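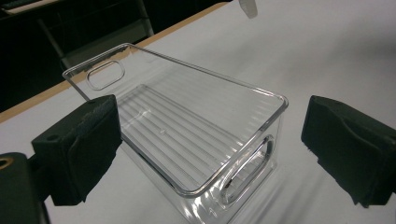
Fridge and Pantry Storage: Frequently Asked Questions

Which containers do you accept for the shared kitchen at Kinoshita House?
Any food-safe container with a lid, and open bins for packets and jars. Clear plastic is easiest for everyone to check. Please write your room number on masking tape, not on the plastic itself.

How much shelf space do I get?
One fridge shelf and one pantry shelf per room. Pantry shelves are 22 inches wide. If you are sharing a room you share the shelves too.

Can I use the chest freezer?
Yes, one drawer each. Drawers are given out in June and stay yours for the year. Ask Chie Ishida at the front desk if yours won't close.

What happens to food that is out of date?
It is taken out on cleaning mornings, before 10 am. Food past its use-by date goes in the bin. Food past its best-before date is left alone unless it has gone off.

Does rice need to go in a sealed tub?
Yes. Rice, flour, oats and pasta must be sealed once opened. We had pantry moths two years ago and had to throw out the lot.
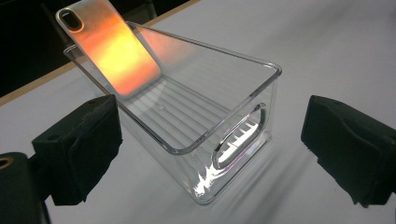

Answers by Asuka Aoki, Kitchen and Housekeeping

How do I wash clear plastic bins?
By hand, in warm water with a little washing-up liquid. Use a soft cloth -- scouring pads scratch. Ribbed bases hold crumbs between the ridges, so go over them with an old toothbrush. Don't put bins in the dishwasher unless the maker says you can.

Where should raw meat go?
On the bottom shelf, in a closed container. This applies even if it is still in the shop wrapping.

Can I keep medicine in the fridge?
Not in the shared one. There is a small locked fridge in the office -- ring extension 544 and we will sort out a space.

Is there a charge for lost lids or broken shelves?
No charge for lids. A broken glass shelf is 1430 yen, added to your next bill.

I'm moving out. What do I do with my things?
Empty your shelves and wipe them down the night before. Unopened dry food can go in the sharing box by the back door. Containers left behind are kept for a month and then given away.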